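Last updated 22 January 2020

We use cookies to remember your settings and to see which pages get read. By continuing you agree to this. Accept / Manage

Slept badly and got up before the heating did. I made the coffee too strong and stood drinking it at the window in two pairs of socks, going over Alvar's phone call again as if there might be a better version of it in there somewhere if I only listened to it in the right order.

So, for my own sake, and so that I have it written down before it gets smoothed over by everyone being nice about it. Yesterday afternoon in Plollton the arm on the long bench was doing the clear-the-bed task. It had been doing it pretty well all week, well enough that Alvar Söderlund had sent me a cheerful little clip of it putting a sock in a basket. On one of the runs it picked up a shampoo bottle, one of the soft plastic ones, and simply went on closing. The bottle folded in the middle, the cap popped off, and there was shampoo all down the mattress and over the side. Aslak pressed the stop. The arm stopped, still holding on. He reached in and got his fingers around the bottle to work it loose, and Jonatan, who was at the desk and thought Aslak was standing clear, reset the cell. The arm finished what it had been doing before the stop. It closed the last bit and then swung for the basket with Aslak Sæther's hand along for the ride.

He's all right. I'm writing that in its own sentence so I can come back and look at it. Two fingers bruised black and his wrist sprained where it got turned against the rail. They took him in for an X-ray, nothing broken, and he was back at the bench by suppertime being cross that someone had moved his tea. Alvar told me all this in his careful voice, the one where he puts a gap between every sentence, and then he said, "I think some of it may be on the data side, and I wanted you to hear it from me."

Well, it was. I sat on the edge of the tub with the laptop on my knees last night (it's the only room with a lock, and I did not want to be interrupted) and went back through my logs, and it took me less than an hour to find. In December I put the left gripper through its zeroing again after I'd cleaned the pads. You close the jaws all the way, you press, you open them all the way, you press. I must have done the closed one with the cleaning cloth still folded between the pads. I can even picture the cloth. From then on everything I squeezed with my left hand was written down as being squeezed tighter than it was, and anything thin looked as if I'd crushed it past nothing at all. And the arm, bless it, learned that a person picking up a bottle closes right down to nothing, and did the same.

272 episodes. That's what went in with the wrong zero before I happened to do the routine again for a different reason and put it right without knowing there had been anything to put right. Out of a set of 2,000 that doesn't sound like a lot, and Sixten kindly said so, but they were nearly all bottles and tubes and soft things, which is exactly where you would least want them to be.

I told Alvar first thing, before I could talk myself into tidying the story. He was quiet and then he said thank you. He also said, and I'm putting this down too, that a bad number from me should have been able to cost them a bottle and nothing more, and that the hand was a separate matter. There ought to be a force limit in the arm that doesn't care what it was taught. There is one, it seems, but whoever set it up had set it for the old metal parts they used to move, and it was high enough that a shampoo bottle never came near it. And the reset should never have picked up the old motion. Apparently that is a setting in Nunex, resume after stop, and somebody turned it on back when they were running overnight and were tired of starting the whole task over from the beginning every time the basket got nudged. Jonatan Granström says it was probably him. He sounded dreadful. I've only met Jonatan twice, and both times he was carrying something heavy for another person.

After that there was no point in sitting around, so I set up and worked. I did the zeroing on both grippers with nothing in the jaws, and then held a strip of paper up to the light between the pads to be sure, and then did it over again, feeling a bit silly. I spread the blue children's sheet across the foot of the bed and laid out what I could find that was soft, or squashy, or awkward. The wipes, the pink box, the elephant, the plastic cup, the hair scrunchie. The point today was to redo the gentle grasps properly, slow close, and let go as soon as the thing is held instead of giving it that extra little squeeze for luck. I hadn't known I did the extra squeeze until I started watching for it. I do it with door handles too.

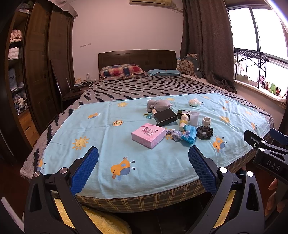
The suns sheet and the day's pile, both grippers up. 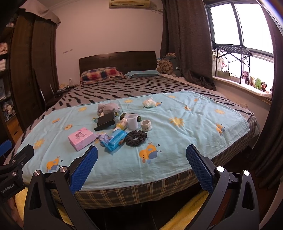
The elephant was the worst of them, as it always is. You get hold of an ear and think you have the whole animal and then you have an ear. I ended up taking it around the middle every time, which is a little dull as data goes, and then made myself go back and do some by the leg and some by the trunk so that it wouldn't all be one kind. The packet of wipes was easy and the scrunchie was lovely, it just comes up like a mushroom. The cup I was nervous of. A cup will tell on you straight away if you close too hard, it gives that click, and every time I heard it I stopped and marked the episode as bad and started over. By lunch I had marked so many that I wondered whether I was being careful or only punishing myself, and I had a sandwich standing up and decided that it was some of each and that I would be more sensible in the afternoon.

Brayan Huanca called around then. He does the same work I do, from his mother's place, and he had heard. I had been dreading that a bit, since he's so much neater than I am, but he was very sweet about it. He told me he once recorded an entire day with the left and right swapped, every single one, and only found out when the arm in Plollton kept trying to cross itself over like a person hugging. We laughed much harder than it deserved. Then he asked how I'd check the zero from now on and I told him about the paper strip, and he said he would rather have something with a known thickness, a gauge, so that you can check the middle of the range as well as the closed end. He's right, of course. A zero can be perfect and the rest still be off. He's going to order two from Mujić and have one sent to me. I said I'd pay and he said I could pay in plums when there are plums.

In the afternoon Starkevon had everybody on one call, all of us with our kitchens behind us, and Sixten Lie ran it. I'd expected it to be stiff. It wasn't, much. Sixten went through the order of it, the bottle, the stop, the hand, the reset, and at each step he asked what would have had to be different, and he didn't let anyone say "be more careful" as an answer. Jonatan tried to twice. Aslak was there with his fingers strapped together and held up his hand at the camera and said hello with it, which made me want to cry, and I turned my own camera off for a minute and pretended it was the connection.

What they agreed, as far as I followed it:

Resume after stop is off, on every cell, and needs two people to turn it back on. After a stop the arm goes limp at the jaws first, so whatever it's holding can be taken away without a fight. The reset button moves out from the desk to the bench, where you can't press it without seeing who's got their hand where. The force limit comes down to what a soft bottle can stand, and the metal-parts setting gets its own name so nobody inherits it by accident. On the data side, a check goes in at upload that throws out anything where the jaws claim to be closer together than closed. I asked for that one. It would have caught mine on the first day.

They have also pulled the 272 and are training again without them. Alvar thinks I might get some of them back by shifting the numbers, as the cloth was the same thickness the whole time, and he said it as a kindness, but I told him I would sooner record them fresh. If the cloth moved at all when I pressed then the shift is a guess, and I've had enough of guesses for one winter. So that's my next stretch of work, those over again and then on toward the next 500, which were due anyway. I do six good ones and then rest my wrists, six and rest. It's slower than I used to go. I was a bit proud of how fast I'd gotten, if I'm truthful, and I had mentioned it to people.

I wrote to Aslak in the evening. It took me four tries. The first was all apology and read as if I wanted him to do something about my feelings, which is a rotten thing to send to a man with strapped fingers. The second was a joke. What I sent in the end was short — I told him about the cloth and how I'd found it, that I was sorry, and what I'd changed, and asked whether he could manage a knife and fork. He answered before I'd finished drying the dishes. He can manage a fork. He has been cutting everything up in advance like for a toddler, and his wife finds it very funny. And then he wrote that he'd been reaching into that cell with the arm stopped for two years, and had never once looked over at the desk first, and that he'd lain awake on that a good deal more than on the bottle.

I didn't know what to say to that, so I told him about Brayan's arm hugging itself and he sent back a row of little faces.

My forearms ache up to the elbow. The grippers are on charge in the hall, jaws open, and the cleaning cloth is on its own hook in the bathroom now. Tomorrow I want tubes. There's hand cream and toothpaste and that mustard I don't like, and I'll see whether there is an old glove somewhere, a leather one, they fold up in such odd ways. Need to buy milk as well, and ring the dentist.

Contact | Privacy | © 2020 All rights reserved | Back to top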